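Grirwood Students Open Kitchen Robot Contest to Schools Across the Region

GRIRWOOD, August — The robotics club of Grirwood Technical School today announced that its simulated kitchen contest, called Grikitz, is now open to teams from other schools. Registration starts this month and will stay open until all 16 places are filled.

In Grikitz, students write a program that controls a robot in a virtual kitchen. The robot must find objects, pick them up and put them where the task card says. All of the work happens on a computer, so a school needs no robot and no special room to take part. The first edition was held inside the club last spring, with nine teams.

The kitchen has a sink, a stone countertop, wooden cabinets and a set of food items and dishes. The objects are different in size and shape, and this makes the work difficult for beginners. A grip that is good for a small tomato is not always good for something long or flat. 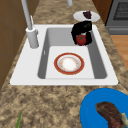

The gripper holds a tomato above the sink in the Grikitz kitchen.

"In the first weeks, almost every team believes that closing the hand is the main problem," said Talha Pirzada, who teaches the club and wrote the rules of the contest. "Then they learn that the arrival is more difficult. The arm must come from a correct direction, and it must not touch the plate on the way. I like to see when a student understands this and goes back to the first line of the program."

Each team receives the same task cards in the same order. A run has a limit of 210 seconds, and the team may not touch the keyboard after the run is started. Points are given for reaching the object, for holding it and for leaving it in the right place. A team loses points if another object falls on the floor.

The shelf tasks belong to the second level. Students must measure the height of the shelf from the virtual camera and plan a path which does not hit the side walls or the board above. Many teams in the spring edition spent more time on this level than on all others together. 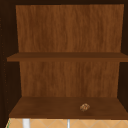 The open wall cabinet with one small item on the lower shelf.

The contest software was prepared by former club members together with Dunetti, a small software company in Grirwood. Dunetti will continue to host the contest server and will give each registered team its own account. Teams can send a program at any hour and receive a video and a score sheet after the run. The company does not charge the schools for this service.

For the new edition, the club has added longer task cards. Here the program has to decide by itself which object to move first. The countertop and the sink can both be in use, and objects can be close to each other, so a wrong order costs time.

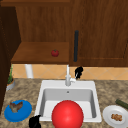
Sink area with a red ball in the basin, plates on the counter and a tomato on the shelf above.

Teams may have up to four students. Previous experience with robots is not required, but at least one member should be able to write a simple program. The club has prepared a starter guide of 95 pages, with exercises for the first month and a chapter for teachers who have not worked with simulation before. The guide is free and can be used in class also by schools that do not enter the contest.

Judges will look at the score and also at a short written report. In the report, a team explains one run that went wrong and what was changed after it. The best report receives the Hendricks Prize, named after the school building where the club has its meetings.

"The report is my favorite part," Pirzada said. "A student who can describe a mistake in clear words has already repaired half of it — and the other teams can learn from it too."

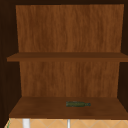

A green bottle lying on its side on the bottom shelf of the cabinet.

The final round will take place in the Hendricks Building, where the last runs will be shown on a large screen. Families and visitors are welcome, and entrance is free. Teams that cannot travel may follow the final and answer the judges by video call.

Schools can ask for the registration form and the starter guide at the office of Grirwood Technical School. The form must be signed by a teacher.

About the club

The robotics club of Grirwood Technical School meets after classes in the Hendricks Building. It is open to students of all grades.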